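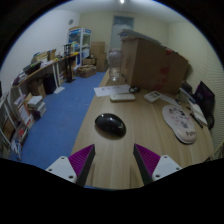 Saturday morning finger swap

Saturday, June 22, 2024

I've been looking forward to this one all week! The purple fingers on my hand-held gripper were due for their checkup, and I got to spend a whole morning on it with a pot of coffee and no phone calls.

For anyone new, each finger sits on its own white mounting plate, and the soft ribbed part does the real work. It bends around whatever you pick up, so a computer mouse or a pen gets held without being crushed. I love how much it gets done with so few parts.

I start with the screws. They creep loose over time (mine had gone 154 grabs since the last check, I keep a tally in a notebook) and you feel it as a tiny wobble at the tips. Snug is plenty. I cracked a plate last October by leaning on the driver, and Qusai Kanaan at the Solholm meetup still brings it up.

Next come the dark contact faces. I wipe them with a damp cloth, let them dry for 11 minutes, then close the fingers slowly on a strip of paper and tug. If it slides out on one side, that finger is sitting a hair too far back – loosen, nudge, tighten, try again. I needed 2 rounds this time, which is a personal best.

After that it's test grabs. The mouse is my favorite because the shell is smooth and rounded and it punishes a bad alignment right away. I come at it diagonally, fingers wide open, and lift it 16 times in a row before I call the job done.

Still on my list: a spare set of fingers from Flollico, and a better way to label the screws.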